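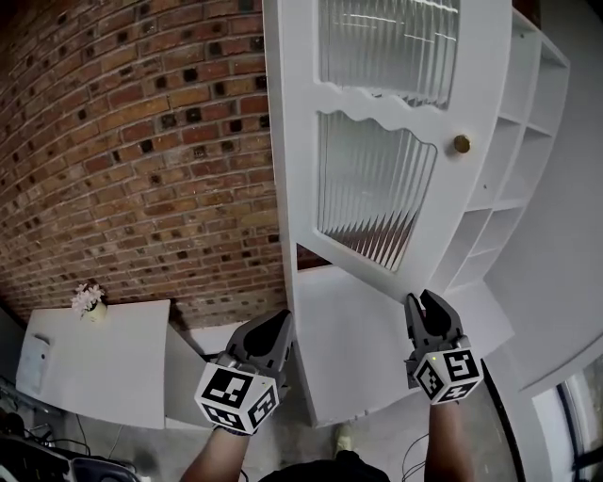 Le moulin manuel Drandden est de retour au catalogue, et c'est peu dire que je l'attendais ! On l'avait découvert en février, sur un exemplaire de présérie que j'ai emporté partout, y compris en train, et depuis je n'ai plus ressorti mon moulin électrique que pour dépanner. C'est un objet qu'on a envie de laisser à portée de main. Pour ceux qui aiment deviner les choses sans tout à fait les montrer, un meuble vitré lui va très bien, du genre armoire blanche à verre cannelé et petit bouton rond en laiton. Chez moi il dort à côté de la bouilloire, manivelle repliée, et il sert deux fois par jour.

Ce qui m'a conquis, c'est le premier tour de manivelle. Il n'y a pas ce petit à-coup qu'on sent sur beaucoup de moulins quand le grain se coince, l'axe est tenu en haut et en bas par deux roulements et ça tourne rond — même avec des torréfactions claires, celles qui font souffrir les poignets. La mouture tombe proprement dans le réservoir, avec très peu de poussière sur les bords. J'ai comparé avec l'ancien modèle sur le même café, un lavé d'Éthiopie assez floral, et la tasse est plus nette, avec un peu plus de sucre en fin de bouche.
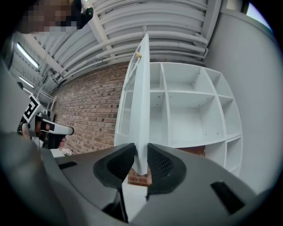
Caractéristiques

Corps : aluminium anodisé, finition mate, noir ou sable
Meules : coniques, acier inoxydable
Réglage : externe, par bague, 12 crans par tour
Poids : 408 g avec la manivelle
Réservoir : vissé, pas large, fond arrondi
Manivelle : repliable, pommeau en hêtre huilé
Livré avec : pinceau, housse en feutre, notice en français
Garantie : quatre ans, meules comprises

La bague de réglage est passée à l'extérieur du corps. Sur la version précédente il fallait dévisser le réservoir, tourner la molette à l'aveugle, revisser, goûter, recommencer... Maintenant on change de cran d'un geste, entre deux cafés, et le repère gravé se lit même mal réveillé. Attention tout de même à ne pas serrer la bague vers le fin quand la chambre est pleine. Videz d'abord, ou tournez doucement la manivelle en même temps.

Quel réglage pour quel café ?

Partez du point zéro (la manivelle bloque, on n'insiste pas) et ouvrez cran par cran. Pour une cafetière italienne, un bon tour suffit en général. Le filtre papier demande davantage, et la cafetière à piston davantage encore : une mouture qui ressemble à du gros sel, qu'on laisse infuser tranquillement. Pour l'espresso, le moulin descend assez fin, à condition d'aimer tourner. Je le fais le dimanche matin avec plaisir, mais je ne le conseillerais pas à une famille de buveurs pressés.

Chaque café se comporte à sa façon. Celui de la maison Bitar, que nous vendons aussi en grains, est torréfié un peu plus foncé et s'accommode d'une mouture plus grosse que les autres. Si votre tasse est amère, ouvrez d'un cran. Si elle est acide et maigre, fermez d'un cran. Et changez une seule chose à la fois !

Entretien

Un coup de pinceau après usage, et un démontage complet après quelque 500 grammes de café moulu. Les meules sortent sans outil. Pas d'eau, pas de lave-vaisselle, pas de riz non plus (la vieille astuce du riz laisse de l'amidon partout). Remontez le ressort avec la spire serrée vers le bas, c'est le seul endroit où l'on peut se tromper. Les pièces détachées — joint, ressort, pommeau, réservoir — sont toutes disponibles séparément et compatibles avec la version précédente, sauf la bague. 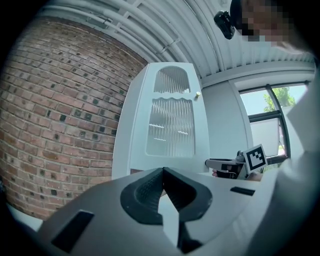 Nizar Twal : Reçu le modèle sable, en remplacement d'un Vosgate dont l'axe avait pris du jeu. Très content pour le filtre, la mouture est bien plus régulière. J'aurais aimé un réservoir un peu plus grand, je dois m'y reprendre à deux fois quand on est quatre à table. Est-ce que celui en verre de chez Imusance se visse dessus ?

Réponse de la boutique : Bonjour, et merci pour ce retour ! Oui, le réservoir en verre Imusance se visse parfaitement, nous l'avons essayé sur les deux coloris. Il ajoute un peu de hauteur et le moulin devient moins stable posé debout, donc à garder plutôt pour la maison. Pour le voyage, reprenez celui d'origine.

Disponibilité

Noir : en stock
Sable : en stock, dernières pièces avant réassort
Réservoir en verre Imusance : sur commande
Fiche mise à jour le 11 septembre 2025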